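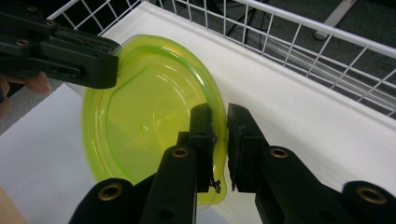 A green plastic lid held in the fingers of a hand-held gripper. Carnlow wants more of the tools before it orders robot arms.

Carnlow to spend on hand-held grippers first, robot arms later

26/03/2019

Carnlow, the kitchenware packer, has put off buying robot arms for its lid and container line and will spend the first part of its automation budget on hand-held grippers instead.

The company had planned to order two arms in January. Under the revised plan, it will buy 24 hand-held grippers from Stindix, along with spare contact pads, and use them to record how people pick up, turn and pass the parts. Those recordings will be used to train the arms when they arrive.

Tyson Vachon, who runs equipment planning at Carnlow, said the change came out of the budget review. The quote for the arms covered the hardware and installation but left out the cost of teaching them the job.

"We had a number for the machines and a blank line under it," Vachon said. "The blank line was going to be the bigger one."

The grippers will be bought in two lots of 12. The second lot depends on how the first holds up over a full quarter of use. Carnlow has set a target of 1000 usable recordings before it asks for new quotes on arms, and it expects each part in the catalog to need its own set. There are 88 parts on the list, from small caps to storage bins, though the company plans to start with round lids.

Lids were chosen because they take up the most labor on the line. They are handled by the rim, often with a tool in each hand, and the clear and tinted ones have given trouble to the camera system Carnlow tried earlier.

Kasun Bhuiyan, who manages the recording work, asked for a separate line for wear parts. Pads and fasteners had been listed under general supplies, where they competed with tape and gloves.

"Pads scuff. You have to plan on changing them," Bhuiyan said. "If we have to wait on a purchase order for a pad, people are standing there."

The revised budget also pays for storage, two more work tables and part-time help to label the recordings. Carnlow did not give a total. Vachon said it was less than the price of one arm, with labeling the largest share.

Stindix was picked over a rival offer from Dredumano, which wanted to lease its grippers with a service contract. Vachon said the lease was cheaper in the first year and more expensive after that. Dredumano will still be invited to bid on the arms.

Boychuk, the integrator that drew up the original arm proposal, has been kept on to review the floor plan. Power and air lines for two robot cells will go in as scheduled so that the work does not have to be done twice.

The first grippers under the order are due next month.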